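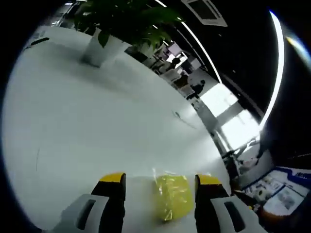 House rules for gripper recording: your questions, answered

I look after the recording guidelines for the Potdale handheld sessions, and I get the same emails over and over (which is fine, I like email!). So I've put my usual answers on one page. Last changed 12th July.

Do I have to read the whole rulebook before my first session?

No. Read the two-page starter sheet and the part on objects. The full thing is called Prolallow and it has grown to 257 numbered rules, a lot of them about file naming. I wrote plenty of those and I still look them up.

How long is one take?

30 seconds at most. If you need longer, split the task in two. Long takes are a pain to label, and people's hands get tired and start doing odd things toward the end.

Can I leave things in their packaging?

Yes, as long as you write it down. A sponge in a plastic bag and a bare sponge are two different objects in our log, with two different codes. Clear film catches the light and it moves when you squeeze it, so the folks doing the training really want to know which one they've got. What you can't do is unwrap something halfway through a set and carry on with the same code. I did this myself back in December and had to relabel a whole afternoon of takes.

Can two grippers work at the same table?

They can! Agree before you start on who is handling which object, and keep your fingers open and out of the way while the other tool is closing on something.

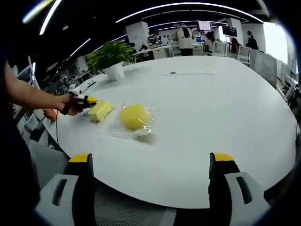
Both sponges still in their clear plastic, with a gripper on the rectangular one.

How hard should I squeeze?

Enough to hold it, then stop. With soft stuff it's tempting to crush it flat, and then the recording teaches a grip that would wreck a bread roll. Rule 20 covers this, and if you only remember one number from the book I'd make it that one.

What about people in the background?

We record in a working office, so there will be people. Everyone who could end up in view has to be told beforehand and has to be fine with it. Put the notice up before you turn anything on. If someone changes their mind, stop, and flag the takes they might be in. No arguing, please.

And cables?

Keep them to the side of the table and off the objects. Check that you have enough slack for your full reach before the first take, because a tug on the cable shows up as a jerk in the motion data.

I dropped something. Do I delete the take?

Please don't! Mark it as a drop and keep it. We have almost 3,000 takes now and the drops are some of the ones people ask me for most.

Who decides when two rules clash?

The Arora side decides on anything to do with safety or consent, and Brito decides on file formats. Anything else comes to me. Send the rule numbers and a line or two on what you were trying to do, and I'll answer when I'm back at my desk.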